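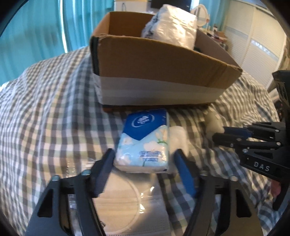
# Call for participants: household handling practice guide

Ullamthorpe is looking for 20 people to help test and finish a practice guide for recording everyday tasks with hand-held grippers. The guide covers work done in people's own homes: packing, sorting, putting away, folding, wiping down. Sessions run through March in Trembridge and Skunduton.

The current draft was written by people who already do this work every day, and it reads that way. We need to know where it is unclear, where it asks for things that can't be done in a normal bedroom or kitchen, and where two careful people following the same rule end up doing different things.

## What you would do

You would take part in six sessions of three hours each, either in your own home or in our practice flat in Trembridge. Each session has the same parts:

- Read one chapter of the draft guide.
- Set up a work area the way the chapter says.
- Carry out the listed tasks with a pair of grippers, one in each hand.
- Mark up your copy of the chapter while the work is fresh in your mind.
- Talk it through with a session lead for the last half hour.

The tasks are ordinary ones. Small packaged goods go into a box or come out of one. Clothes are folded on a bed. Items on a desk are sorted by type. Nothing weighs more than a full kettle, and no task involves heat, blades, medicine or glass.

## Chapters under review

**Consent and shared homes.** Who has to agree before recording starts, what happens when a housemate or relative walks in, and how a person withdraws a recording later.

**Preparing the room.** What must be put away first (letters, ID, prescriptions, family photos, anything showing an address), and what should be left as it normally is. The draft says screens must be off or turned away. It says very little about mirrors, and we would like comments on that.

**Work surfaces.** Beds, sofas and other soft surfaces are allowed in the draft, with limits. We want to know whether those limits make sense once you have tried to pick up a light packet from a blanket.

**Grip and release.** How far to open the fingers before an approach, how to handle soft packaging without crushing it, and when to stop and begin a task again.

**Two-handed work.** Keeping the grippers from knocking together, passing an item from one to the other, and what the idle hand should do.

**Plastic bags and loose packaging.** This is the shortest chapter and the one with the most complaints. The draft says loose bags should be "managed." Reviewers have asked what that means, and they are right to.

**Labeling and error notes.** How to record a drop, a missed grasp or an interruption. Failed attempts are kept, and the guide needs to say so more plainly than it does now.

## Who we are looking for

You should be 18 or over, able to read a technical document in English, and comfortable using both hands for up to 40 minutes at a stretch with breaks. You don't need a background in robotics. Half of the places are held for people who have never used a gripper. The rest are for people with experience in data recording, warehouse work, occupational therapy, home care, quality inspection or technical writing.

We would especially like to hear from left-handed people, people with small hands, and people who live in one room or share a bedroom. The draft assumes more floor space than many homes have.

If you have a wrist, elbow or shoulder condition, please tell us when you apply. It does not rule you out. We can shorten the blocks of work or arrange for you to review the chapters from a desk.

## Pay and practical details

- The fee is $894 for all six sessions, paid in two parts — half after the third session and half after the last.
- If you leave early, you are paid for every session you finished.
- Travel to Trembridge is refunded on top of the fee. Keep your receipts.
- Home sessions are available in Trembridge and Skunduton only.
- Grippers, cases and chargers are delivered and collected by us. You are not liable for ordinary wear or accidental damage.
- All household items used in the tasks can be your own or ours.

## Your recordings

Recordings made in these sessions are used to review the guide. They are stored by Wihongi, our records partner, and deleted when the final version is published. They will not be used to train any system unless you sign a separate form, and that form has no effect on your place or your pay. You can ask to see your recordings at any point, and you can have any of them removed without giving a reason.

Please do not record visitors or children. If someone enters the room, put both grippers down, stop the recording and write a short note of the time.

## How to apply

Send a short message to Anahera Gilchrist, guide editor, through the contact form on the Ullamthorpe site. Include:

1. Your town and whether you would prefer home sessions or the practice flat.
2. Any experience that applies, or "none."
3. A few lines on a set of instructions you found hard to follow, and what was wrong with them.
4. Any access needs.

We read the third answer most closely. It can be about flat-pack furniture, a tax form or a bread recipe.

Applicants on the short list will be invited to a 20-minute phone call. Introductory sessions are held on Tuesday evenings at the practice flat, and you need to attend one before your first paid session. The introduction covers fitting the hand straps, charging, stopping a recording and reporting a fault.

Participants will be credited by name in the published guide, or left out of the credits if they prefer.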